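Microwave and Snack Table Check, with comments
Butham Shared Workrooms, Parnerport
Done on: Tuesday, mid-morning
Covers: snack tables in the workrooms, and the kitchenette on the Lougher side

Hello again, everyone. The checklist is the same one we used last time, with two lines added under cords and one line dropped. As always, I have written a comment wherever a plain OK seemed a bit stingy, and I do run on, so please feel free to skip down to the items marked FIX if you only have a minute. The marks are OK, FIX (needs doing before the next check) and WATCH (fine for now, have a look when you pass).

SECTION A -- THE TABLE

A1. Table stands level and does not rock. OK
Comment: I leaned on every corner with a good part of my weight and all of them held. The kitchenette table used to have a folded beer mat under one foot, and I was pleased to find the foot has been screwed down to the right height and the mat is gone.

A2. Microwave sits fully on the tabletop, all feet down. OK

A3. Tabletop clean under and around the oven. WATCH
Comment: There were crumbs behind the kitchenette oven. I wiped them up while I was there. If you slide an oven forward to clean, please ask someone to steady the table, and slide it back to where it was.

A4. Walking path past the table is clear. OK
Comment: Lovely. The folding chairs have found their way back to the closet and you can get a cart through again.

SECTION B -- CORDS AND OUTLETS

B1. Plug goes straight into a wall outlet, no power strip. OK in the workrooms, FIX in the kitchenette
Comment: The kettle and the microwave in the kitchenette were both on one strip, and the strip was on the floor next to the mop bucket. I moved the microwave plug to the wall myself. The kettle needs a home of its own, and I would suggest the outlet by the window, which hardly gets used.

B2. Cord not pinched, frayed or warm to the touch. OK

B3. (new) Cord does not hang where a foot or a bag could catch it. OK

B4. (new) Outlet number written on the room sheet. FIX
Comment: I could only find a number for one of them, outlet 284. The others need writing in, and the numbers are on the little plates if you get down low enough. My knees ask that somebody younger take this one.

SECTION C -- THE MICROWAVE, DOOR AND INSIDE

C1. Door opens all the way and closes with a proper click. OK
Comment: I opened and shut each one ten times, slowly, listening like a safecracker. The kitchenette door has a slightly duller click than it had last year but it catches every time.

C2. Oven stops at once when the door is opened. OK
Comment: Tested with a mug of water, as the sheet says. Please never test an empty oven, even for a few seconds.

C3. Door edge, hinge side and latch slots free of food and grease. OK

C4. Turntable in place, seated properly, no chips or cracks. OK
Comment: I took the turntables out, washed them in warm soapy water and turned them under the light to look for hairline cracks. A spare is on the shelf in the supply closet, in the box marked 746, in case one ever gets dropped.

C5. Dial turns freely and returns to zero. OK
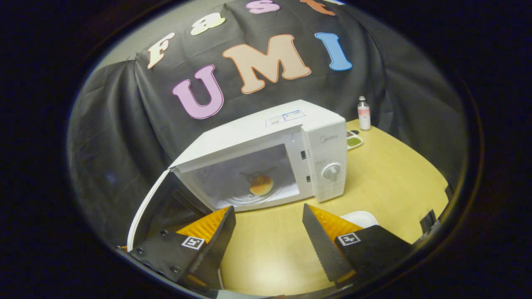

C6. Nothing left sitting in the oven between uses. WATCH
Comment: Food left behind is the commonest thing I write down on these rounds, and I say it with affection, having forgotten more than one lunch myself. A quick look inside before you set the dial takes no time at all. On the workroom table the little orange-and-yellow bun or cake was on the glass turntable with the door standing wide open, and there was a dark object just behind it as well. Anything that goes in to be warmed should go in by itself, on a dish that is marked safe for microwaves, and whatever else has wandered in should come out first. If you are called away, take your food with you or shut it in the fridge with the day written on it. An open door is also easy to walk into when you have both hands full, so please close it when you step back.

C7. Inside walls wiped down. OK
Comment: Pale and clean in the workroom. For the kitchenette, a bowl of water with a slice of lemon, heated for a couple of minutes and left to stand with the door shut, loosens nearly everything. Let the bowl cool before you lift it out!

SECTION D -- WHAT STANDS NEAR THE OVEN

D1. Air vents not covered, nothing stored on top. OK
Comment: Labels are fine. Bread bags, napkins and paper plates are not, and neither is the phone book that some of you will remember.

D2. Bottles and dishes kept a hand's width from the oven. WATCH
Comment: Small bottles get nudged toward the back of a table and then forgotten. Cap on, label facing out, and a little room on either side of the oven, please.

D3. Hanging cloth and decorations secured and clear of the vents. WATCH
Comment: I am all for making a room cheerful -- the foam letters are a treat -- but cloth behind a table does creep as people brush past it. Give it a tug at the top once a week, and make sure the loose folds at the bottom have not worked their way in behind the oven.

D4. Extinguisher within reach, pin and seal in place. OK
Comment: Tag 385, needle in the green. It is 23 steps from the farthest table, walking at my pace.

TO DO BEFORE THE NEXT CHECK

Move the kettle to the window outlet (B1).
Write the missing outlet numbers on the room sheet (B4).
Put a fresh roll of tape and a marker by the fridge for dating food (C6).
Ask Trokholm whether they still carry the small rubber feet for the kitchenette oven. The ones on it are fine but I would like a set in the drawer.

The signed copy is in the blue folder by the kitchenette door. If you fix something from the list, put your initials and the day next to it, and if you find something I missed, please write it on the back in pencil. I will be around again in November, in the morning if I can manage it, before the coffee crowd gets in.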